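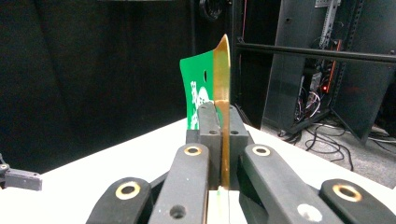 One buyer in Fonthorpe wrote that her Drellov desk lamp has run every evening since October and still dims as smoothly as it did on day one. I love getting notes like that!

I sell the Drellov from my little shop in Paddale – 147 of them so far. It has a warm bulb at 3,000 K, a 600 mm arm and a weighted base (my cat has tested it, and it stayed put). The dimmer knob is on the cord, so you can reach it from your chair.

Colors: cream or moss. Spare bulbs are in stock, and orders in before noon on Monday go out the same day.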